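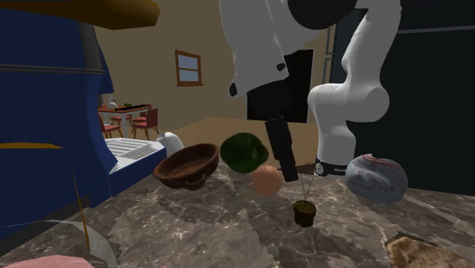

Attachment 1: kitchen scene in simulation, arm over the marble counter, with bowl, lettuce and small brown cup.

From: Ilona Vörös
Subject: Re: [lab-purchasing] Equipment plan, second arm or compute first?

Dear Eimear, dear all,

Thank you for the questions. I answer between your lines, and at the end I put what I ask the group to decide.

On 8 November, Eimear Brennan wrote:
> I have the draft budget open and I see two big lines which
> can't both fit: the second arm from Brumeo, and the compute
> node for simulation. Which one do you need first? Last year
> we bought hardware early and it stood in its crate for a
> long time. I would not like to repeat this.

The compute node, please. The kitchen tasks are all in simulation at this moment, and they will stay there until the grasping is good enough to try on the real counter. The attached picture is from the set we work with now. You can see the kind of objects: a woven bowl, a round fruit, a slice of bread, the cup. They have very different shapes, and for each new layout we must run many episodes. At present these runs wait in the queue behind the jobs of the Stovlow project, and one full batch takes 72 hours. With our own node I expect to start a batch in the evening and read the results before the next group meeting.

The second arm is useful only when we begin the two-arm tasks. This is not before spring, and I think it will be later.

> Is the quote from Lanoter still valid? And does it include
> the installation?

I wrote to them again. The price of the node stays the same if we order before the end of the month. Installation is included, but the rack rails are not. Breathnach also made an offer. It is a little cheaper, but the delivery takes 8 weeks longer and they did not answer clearly about the warranty -- I asked two times. I prefer Lanoter.

> Do we need the new gripper fingers in this budget too?

I would like to keep this line, but smaller. In the draft I wrote 2 full sets. One set is enough to begin. The simulated gripper has a long narrow finger, and I want that the real one has the same geometry before we compare any numbers. If we buy a different type because it is on discount, we will pay for it later in the work of tuning.

> What about the kitchen objects for the real setup? I can see
> somebody requesting a whole kitchen from me next.

No kitchen, I promise! We need a plain counter surface at the correct height, some bowls and cups, and plastic food. It can come from the small consumables line and doesn't need a separate request. I would only ask to buy everything in double, so that a broken cup does not stop the test. For the counter top I don't ask for marble, of course. A cheap board with a printed pattern is sufficient, but it should not be too uniform, as the vision part should see some pattern under the objects.

What I ask the group:

1. Move the compute node to the first place and order it this month from Lanoter.
2. Move the Brumeo arm to the next budget period. I will ask them for a new quote in spring.
3. Reduce the gripper fingers to one set.
4. Keep the storage line as it is. We have used most of the shared disk already, and the rendered episodes grow fast.

One more point which was missing in my draft: electricity. The node must go in room 104, and the socket there is on the same circuit as the old cooling unit. I will speak with the building office about this, but if somebody knows the history of that circuit, please write to me directly.

If you have objections, please send them to the list before the budget meeting. I am traveling until then, but I read my mail in the evenings.

Best regards,
Ilona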